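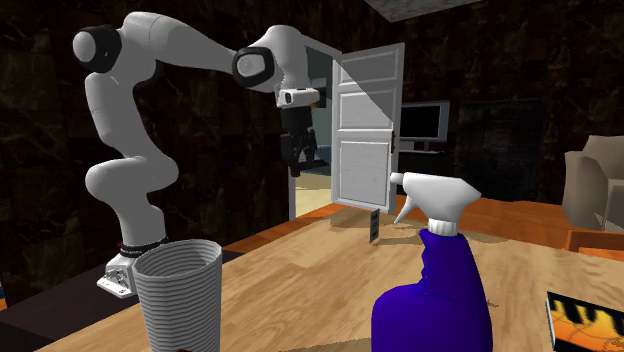

Malou Skov asked the first question of the afternoon, before the chairs were full: if an arm can be taught in a simulated living room, how much of what it learns still holds in a real one? She had come with a group from Senau, and she said her colleagues had argued about it all the way there. Our staff gave her a short answer and a long one, and the long one took up most of the session.

About Samport

Samport is a training and research school for applied robotics. We teach technicians, engineers and teachers how to plan, test and run robotic arms in everyday settings. Teaching is led by Ívar Oddsson, and the simulation workshop is headed by Chantal Lapointe. There are 8 permanent members of staff, and 535 people have completed a course with us.

Much of our work begins in rendered rooms. An arm is placed at a table with ordinary items, such as a spray bottle, and students write and test tasks before any hardware is switched on. A room can be reset in a moment and a mistake costs nothing – a great help to first-year groups. Our library now holds more than 3,179 saved trial runs, which enrolled students may open and replay.

The Open Day

Samport opens its doors every July. The program is the same for all visitors and starts at 1:30 p.m. with a demonstration in the simulation workshop. Staff run a task, change one thing in the room, and run it again. Visitors may suggest the change. At the last open day the requests included a darker wall, a shorter table and a container moved closer to the base of the arm.

The demonstration is followed by four short talks. Ingvar Lauritsen speaks on camera placement at the wrist, a subject on which he also teaches the spring course. Guests who wish to try the controls are seated in pairs at the workstations and remain there until 5 p.m.

Ms. Skov's question has since been added to the opening talk. The long answer deals with light, surface texture and friction, and with the checks our students must complete before a task leaves the simulator.

Visits and Partners

Group visits outside the open day are arranged with Skumico, our partner for school outreach. Groups should write to the front office at least four weeks ahead and state the age of the students. The workshop is on the ground floor, with step-free access from the parking lot.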